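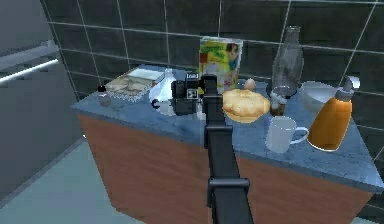 If the arm jumps when I let go of the clutch and grab it again, do I have to redo the whole demonstration?

Trim the demo back to the last frame before the jump and pick up recording from there. Redo it from scratch only when the gripper was already holding something at the time.

Ticket: Arm jumps on clutch re-engage, Flesuvach remote control
Opened by: Sarita Tripathi
Assigned to: Naveen Pal
Status: Fixed, one follow-up open

Monday, first note (Sarita)

Hi Naveen! I'm driving the arm through the Kokdale house with the Halline hand controller, and I've been on the kitchen island task all morning. The idea is to come in over the front of the cabinet, get past the mug and the orange bottle, and take hold of the bread. It goes fine until I run out of room on my desk. I press the clutch, slide my hand back, let go of the clutch, and the whole arm hops forward before it settles. On a bare counter I'd probably live with it. With that much stuff packed on the marble, a hop means I knock something over and the demo is junk.

What I've tried so far:
- Restarted the controller (no change)
- Restarted the scene (no change)
- Swapped the cable for the one Annick uses (no change, sorry Annick)
- Turned the motion scaling all the way down. The hop got smaller but it's still there, and now I need the clutch twice as often, so that's a wash

I've recorded 59 demos in this set and 17 of them have the hop somewhere in the middle. I've tagged them "clutch" so you can pull them up.

Same day, second note (Sarita)

You asked if it happens when I hold the controller perfectly still during the clutch. Nope! If I press and release without moving, nothing happens at all. If I slide straight back toward me, I get a small hop. If I slide back and also twist my wrist (I do this without thinking, my elbow hits the chair), I get the big one. So it smells like rotation to me, but you know the insides of this better than I do.

Also, the playback looks worse than it felt live. I scrubbed through one of the tagged demos and the gripper goes from one pose to a totally different one in a single step. While I was driving it felt more like a shove.

Third note (Naveen)

Thanks, the wrist thing was the clue. On release we take a fresh position offset but keep the old rotation offset, so any twist you made with the clutch down gets applied all at once. The live view smooths it and the recorder doesn't - that's why playback looks nastier. I've put a fix on the Rinaldi build. Please restart with that and zero the controller before your first demo.

Fourth note (Sarita)

On the Rinaldi build now. I did the kitchen again with lots of silly twisting on purpose and the arm just stays put when I let go. Lovely!! My first try was off, but I'd forgotten to zero the controller, so ignore the crash report from 2:15.

Then I switched to the bedroom, where the next task is picking the racket up off the bed by its brown handle. The grip of the red stick is lying right by that handle, so you have to bring the fingers in at the correct angle or you'll end up closing on both. I needed the clutch on most tries, to get my wrist around, and didn't get a single hop. The only thing that felt strange was the grip trigger, and I'll put that in the follow-up. 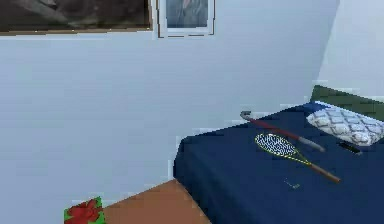 Follow-up: grip trigger closes late

Still open. When I squeeze the trigger right after a clutch release, the fingers wait a beat before they start closing. It's short, but I've started squeezing early to make up for it, and I don't want the model learning my bad habit. Kavinda sees it too on his controller. Naveen thinks there's a 300 millisecond hold on the trigger left over from an old safety setting, and he'll make it adjustable.

What to do with demos you already have

- Anything tagged "clutch" and not holding an object: trim to the frame before the hop, load that frame, and continue from there.
- Anything tagged "clutch" with an object in the gripper: delete it and record again.
- Older sets from before tagging: Shakuntala is running a check over all 3,000 demos that flags any single-step change in wrist angle. Please don't trim those by hand until her list is up.
- After you update, zero the controller before every session, even if you only stepped away for lunch.

I'm leaving this ticket open for the trigger. Naveen, ping me when the setting is in and I'll do another round on the racket.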